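Prevent: Household Electricals Programme, Plosstead
Interim report to the Kivel Fund, second half-year

1. Purpose of this report

This report sets out progress on the Prevent programme during its second half-year, as required under section four of the grant agreement. The programme seeks to reduce the quantity of small electrical goods placed in general household rubbish in Plosstead and the neighbouring Espinoza estate. It covers collection, public information and onward transfer to licensed recyclers. 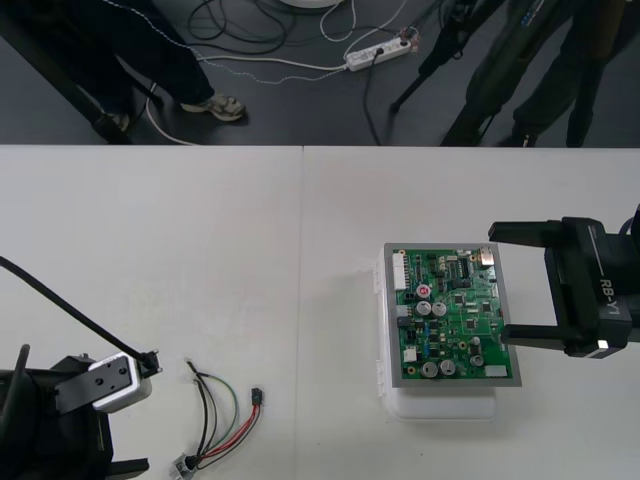 Circuit board in a grey metal frame.

2. Collections

Collections continued throughout the period with the exception of one Sunday in December, when the Plosstead depot was closed by flooding on the access road. Some 1650 items were received. Kettles, toasters and hairdryers made up the largest share, followed by radios and set-top boxes. The depot has asked that vacuum cleaners be recorded separately in future, as they take up far more storage space than their number would suggest.

The doorstep service on the Espinoza estate was used by 254 households. Take-up was strongest in the low-rise blocks. In the two towers, residents told us that the collection slot of 10 a.m. was unsuitable for those on early shifts, and an evening slot has been agreed with the housing office from the start of the next period.

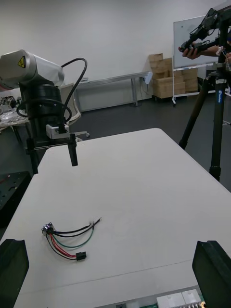

Alois Kofler
Programme Manager, Prevent

3. Public information

A revised leaflet was delivered to all addresses in the programme area. It replaces the earlier version, which several readers found too long, and gives collection days on the front page. The leaflet has also been placed in both libraries and at the health centre.

Talks were given at 19 schools and community groups. The most frequent question concerned batteries, in particular whether they should be removed before an item is handed in. The answer now appears on the reverse of the leaflet and on the depot noticeboard. 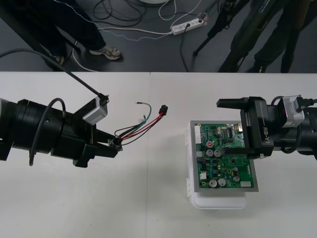 Requests for further talks have come from outside the programme area. These have been declined for the present, as the agreement limits spending to Plosstead and Espinoza. We would welcome the Fund's view on whether travel costs could be met where a host organisation pays for the hall.

4. Staffing and premises

The post of collections assistant was vacant for 14 weeks. It has now been filled on a part-time basis. The resulting underspend on salaries is shown in Annex B, and we ask for permission to carry it forward towards van hire.

The lease on the depot has been renewed on the same terms. Repairs to the roof over the sorting bay remain outstanding and are the responsibility of the landlord.
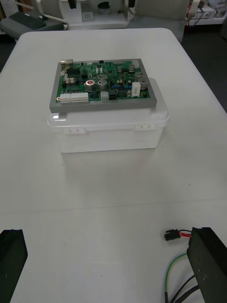 Board and frame on top of a lidded storage box.

5. Next period

The evening collection will be introduced in both towers and reviewed after three months. A joint collection day with the Plosstead allotment society is under discussion, subject to parking. The full accounts will be sent separately once the auditor has signed them.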